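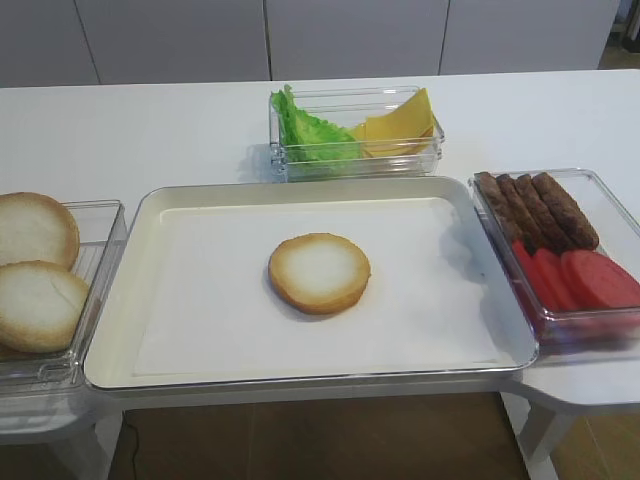
Notes on cell layout rules for food assembly tasks

I keep a written set of rules for the tabletop assembly cell at Tronduria. The first version dates from 2021 and fit on one page. The current one, revised Wed 17 December, is longer than I would like, mostly in the section on layout. I am posting the layout section with comments because two readers asked how we specify a start state for the sandwich task, and the answer did not fit in an email.

Scope first. These are house rules for a research cell. They do not replace a risk assessment or the safety standard that applies to your robot, and they say nothing about food meant for eating. Anything that has been on the table is treated as waste at the end of the session.

1. Start state

The start state is defined by position and by contents. For the sandwich task the work tray goes in the middle with one bun half on the paper, cut side up. Spare bun halves go on the left. Lettuce and cheese share the container at the back, lettuce on the left and cheese on the right. Patties and red slices share the container on the right, patties to the rear. We used to define the tray position only and let the operator choose the rest. The runs from that period are usable but cannot be compared with each other, and I have stopped trying.

Small variation inside a container is allowed. Slices may lean or fan out, and bun halves may overlap. If you require every slice to be squared up, you are testing a condition the robot will not meet again after the first pick.

2. Arm position at start

The arm is parked outside the view of the fixed camera before the start still is taken. The still is the reference for the run, so nothing may cover a container. A run without a start still is logged as a practice run, whatever its outcome.

3. Containers

Clear containers are permitted. They reflect light along the top edges, and depth readings near those edges are poor. The rule is to keep them and record the lighting preset, which must not change within a session. Cekatis, whose perception package we run, recommends opaque bins. I disagree for this task – the operator needs to see the contents from the side in order to check fill – but I would follow the advice in a production cell.

Mixed containers are limited to two ingredients. With three, the wrong-item pick rate went up enough that we were mostly measuring the container.

4. Tray liner

White paper, flat, changed when soiled and always between sessions. It must not ride up over the rim. A loose corner can catch a fingertip, and a dragged liner moves the bun with it. White on white is not ideal for segmentation. We tried a blue liner in July and went back, as the older recordings all use white and retraining for a liner was hard to justify.

5. Cables

No cable crosses the table surface. Cables drop below the table and run along the floor, away from where the operator stands. Our floor run is still not covered for its full length. The Riviere audit form has a line for this and I have marked it open.

6. Stop conditions

The operator stops the run for any contact between gripper and container wall that moves the container, for any item on the floor, and for any hand inside the boundary. The last one requires a full stop and a manual restart. Pausing in software does not count as a stop. After an item falls, the whole start state is rebuilt, including a new still.

7. Logging

Each run gets a number, the lighting preset, the liner state and the stop reason, if any. We are at run 1091. Of the last 40, 5 were rejected for a start state that did not match the still from the reference run, in every case a container put back in the wrong place after cleaning. I would like corner marks on the table for this. The group at Botholm uses etched marks, which survive wiping, and I have asked for their drawing.

Still undecided: whether the side extension should count as part of the table for the boundary rule. At present it does, and the operator has to reach around it to refill. I will update the section once the corner marks are in.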